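Why a Student Robot Club Should Hang Socks

Every year our club chooses one task for the open evening, and every year somebody wants the robot to shoot a ball or draw a portrait. These are fine tasks. I have helped with both of them. But I now believe that a club of beginners learns more from laundry, and I want to explain why I think so.
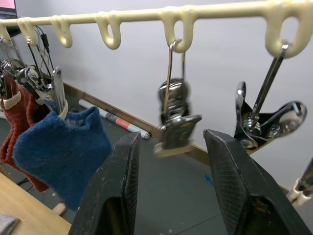 Students like a task that looks difficult. A sock looks easy, so at first they are a little insulted. Then they meet the clip. A chrome clip on a long wire loop does not wait for the gripper, it turns and swings, and a program that worked with a fixed block in August is suddenly no help. I have seen students learn more about patience from this than from my lectures.

It also teaches them to share the work between 2 arms. One student cannot write the left side alone and hope that the right side will fit. They have to sit together and agree who holds, who opens and who moves away first.
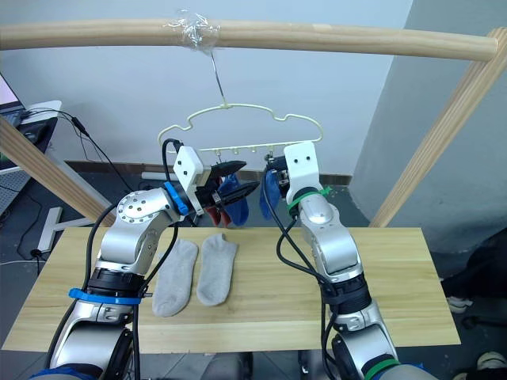
The same is true for the people. Our group Vekham has 4 members, and before this project two of them had hardly spoken to each other. Now they argue about timing at lunch, and I consider this a success - even on the days when the result is poor.

I know that visitors may be less impressed. A competition such as the Trokance gives points for speed, and laundry is slow. Parents ask me if this is really engineering. 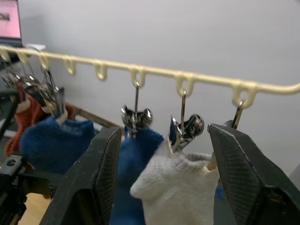
Teemu Harju wrote to me after my last text that a club must also be fun, and that a student who is 15 will not come back for socks. He would give the first 30 minutes of each meeting to games and only then start the serious task. I think he is partly right. I would accept the games, but I would not change the task.

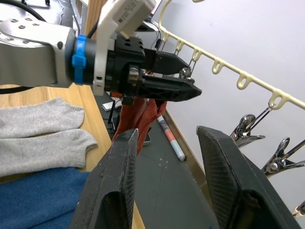
The rust-orange knit at the rack, with two gray socks on the table.

My wish for the next season is simple. Let the clubs show one ordinary job from the home, with soft things that bend, and let the visitors watch the failures too. I would like to discuss this with other teachers before the new plans are written.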